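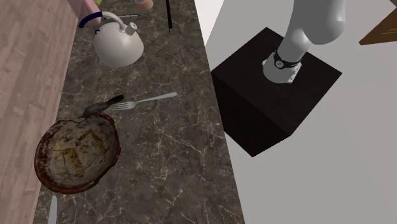 The founder of Plollik starts talking about lampshades before the coffee is poured, and she is still going when it's cold. Her workshop in Nuttall makes one thing only, a plug-in wall sconce called the Noslow, and she clearly loves it.

"I rented for years and I was never allowed to touch the wiring," she says. "So I read in bed by the ceiling light like I was in a dentist's office! I wanted a real wall lamp, one with some weight to it, that you could take along when you moved."

The Noslow hangs on two screws and comes with 10 feet of cloth-covered cord. The arm swings out for reading and folds back flat when you're done. She went through a pile of hinges before she found one that held its place, and she'll happily show you every reject (there's a drawer).

What about the shade? "Linen, always linen. Paper is pretty, but it gets dented the first time you dust it. Linen gives you that soft, toasty light, and you can run a lint roller over it."

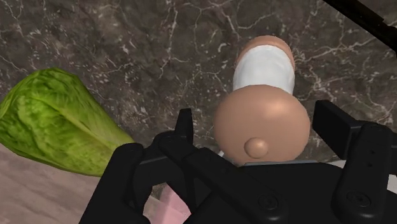

The bulb question comes up a lot, she says, and she has a firm answer: a warm LED, 40-watt equivalent, on the built-in dimmer. "People go too bright. Try it low for a week. You'll be amazed how much nicer your bedroom looks at night."

The basic model sells for $189, and the brass one, which she finishes by hand, is $245. Both come in a left-hand and a right-hand version, so a pair can sit on either side of a bed with the switches where your fingers expect them. That was a customer's idea, and she still sounds thrilled about it.

A floor lamp is next, named Plenau, with the same hinge at the top of a tall stem. She hopes to have it ready in March. "The base keeps changing on me. It was too light, then it was so heavy I couldn't get it up the stairs. But the one I'm working on now, oh, I like it a lot."

Posted 11/4/20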